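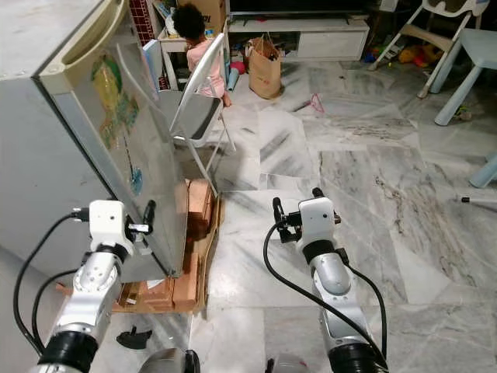
The mini fridge, on its cardboard.

Watport Garden Club, minutes, 2019-10-28

Nine of us made it, and I took notes again (my handwriting is getting worse, sorry!). Fitzgerald opened with the plant sale money. We cleared $74 after paying for pots, and he'd like it all to go to spring bulbs. Everybody liked that.

Kurniawati has priced daffodils at Krawczyk -- a bag of 100, good mixed colors -- and will order one bag this week. We went back and forth on tulips for ages because the deer eat them. No tulips this year.

The Prida Street beds still need mulch. Six people signed up, and I'm bringing my wheelbarrow. Fitzgerald will ask the town about the leaky faucet by the gate.

Seed swap moved to November. Please label your envelopes!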